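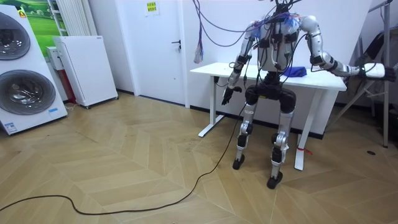
14 Jun 2022. Table wipe-down, room 1216, carried over from last week's page. Want one routine for the white tops that everybody does the same way, so far it's whoever is in last with whatever is nearest. Started with the floor because it kept getting skipped. Herringbone holds dust in the joints, dry mop WITH the plank direction is hopeless since there isn't one, so go diagonal from the door. The long black cable lying in an S across the planks needs lifting over, mop on both sides, put back down. Don't drag it, it picks up grit and then draws a line. Desk top after the floor, never before.

Floor took longer than planned. Vacuum (the Dandano) is still full, smells of dust, bag on order. Used the flat mop, fine.

Tops

Residue is tape glue mostly, plus a greyish film that comes back overnight. Tried:

plain water, tap. Film moves, glue doesn't. Leaves streaks if the light is low.
Prallari concentrate, 40 ml to the bucket. Film gone. Glue softer, needs a second pass. Slightly sticky after, so rinse.
Kaneko spray, neat. Glue gone first go but it leaves a dull patch, you can feel the edge with a fingernail. Stopped there. Not using it on anything white again untill we know if the patch polishes out.

So Prallari it is, then a rinse pass with plain water. Two cloths minimum, one for each. Ticket 717 asked for disposable wipes, tried a pack a while ago, they shed. No.

How the cloth is held matters more than I thought. Laid out flat it skates. Bunched up into a lump like this it has some body and the folded part does the work, the loose end just follows along. Refold when the face goes grey. Press, then pull. If you're pushing you're just moving crumbs to the wall side, where they sit on the far edge of the table forever.

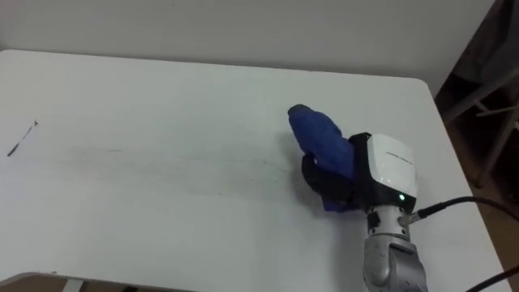

Corners and edges

The rounded corners are the good bit, cloth goes round in one move. Straight runs along the back are the bad bit, small gap to the wall and stuff drops into it. Pull the table out a hand's width first, wipe back edge, push in again. Check the strip of floor in the corner while it's out, brown floor hides everything brown.

Undersides: not doing them. Looked once. Gum.

Cloth vs. pad

Color rule stays, blue for tops only. Nothing blue goes on the floor, in the sink or near the solder bench. Had to bin one last time because it came back with flux in it.

Open question is cloth or something thicker. Cloth gets into corners, washes well, cheap. A fatter shape is easier to grip and doesn't need refolding, but it holds on to dirt and you can't turn it inside out. Pressure is more even with the fat one I think, have'nt measured. Did the same stretch with each, middle of the table, same bucket. Glue dots came off about equal. Film: cloth slightly better on the rinse. Would like to repeat with a fresh bucket, mine was murky by then.

Blue on white is also good for seeing where you are, lint shows up straight away.
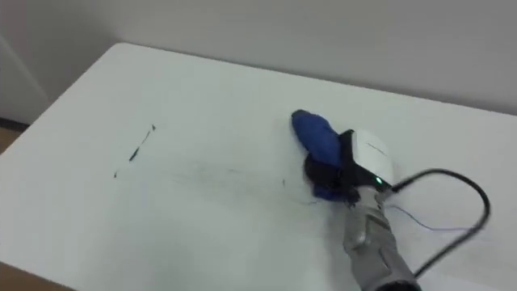
A colleague reading over this disagrees on the rinse pass, says halve the Prallari and you don't need one, the stickiness is just overdosing. Also says the Gresix pads from the old building did tops for a year without shedding and there should be a box of them left under the sink. Fair. Will try the half dose.

To do

half dose, no rinse, check for stickiness next morning
find the Gresix box
polish test on the dull patch, small area
vacuum bag, chase
wash blues separate, no softener!! (softener = streaks)
label on the bucket, current one is washed off
redo the back edges in July when the tables get moved anyway

Stopping here, bucket emptied, cloths on the rack.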